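Search this site Search Search Advanced search

Wednesday, Clarkmont shop, bench notes

Pigment batch 16 is milled and I'm so pleased with it. We finally have a walnut brown ink that doesn't go purple as it dries on the Velier paper! Radek was right that the iron was too high. I cut the ferrous sulfate by a third from batch 15, kept the gallnut liquor the same, and let it sit overnight with the lid cracked.

First strips at 9:40. Good flow off the dip pen, a little feathering on the cheap pad, none at all on the Velier. Color at one hour is a warm gray brown. At four hours it is properly brown - like strong tea, which is what Yolandi asked for back in April and what I have been failing to give her ever since. 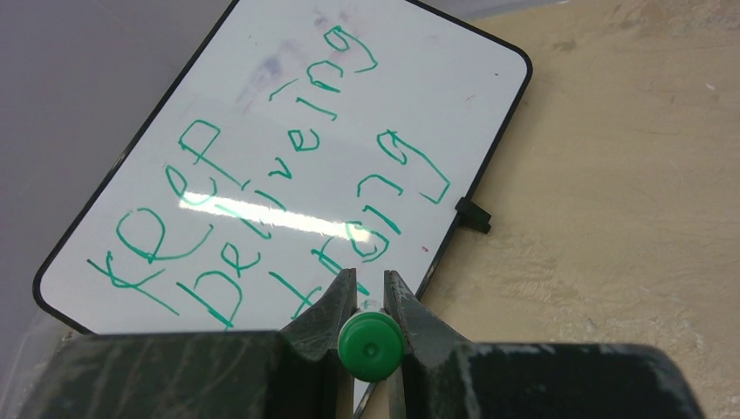
Green marker on the small whiteboard, "keep" and "strong".

Things to remember about the gallnuts. The bag from Plerley is much fresher than the old one and gives a darker liquor for the same weight. Crush them coarse, pea size or a bit under. I went too fine on 15 and spent most of a morning straining sludge through muslin (three changes of cloth, and it still had grit in it). Coarse and slow wins. Rainwater again, from the blue drum.

Gum arabic: I used the Paulík lump gum, soaked warm and stirred every time I walked past. Lovely stuff, clear as honey. Přemysl thinks we could drop the amount and get a thinner line. I'd like to try that on 17, but only that - no other changes, please, or we won't know what did it.

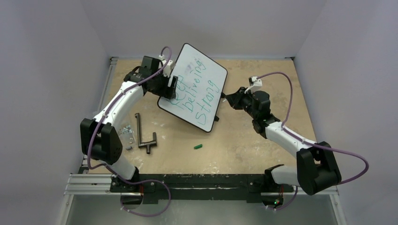
Whiteboard again, tilted, green lettering.

Light test: strips from 15 and 16 are taped in the south window, half of each under black card. Jailson is keeping the log. The 15 strip has had 86 hours in the window so far and has faded less than I feared, just a touch at the thin end of the stroke.

Eyvindur came by with an old account book from a sale, iron gall all the way through, and we spent far too long over it with the loupe. Gorgeous browns! There is a halo around the heavy strokes where the ink has gone into the sheet, and two pages have burned right through at the crossings. 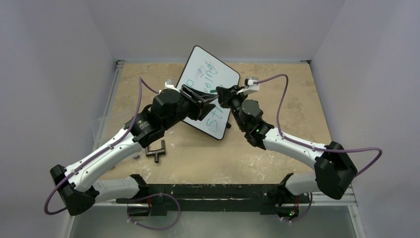 So pH is the next job. I want readings on 16 at one day and at one week, and the same on whatever is left of 15. Strips are in the top drawer, the new pack, please don't use the faded ones. If 16 comes out very sour I'll try crushed eggshell in a small side jar and see how much color we lose.

Still to do: label the bottles, order corks, wash the mill before the residue sets.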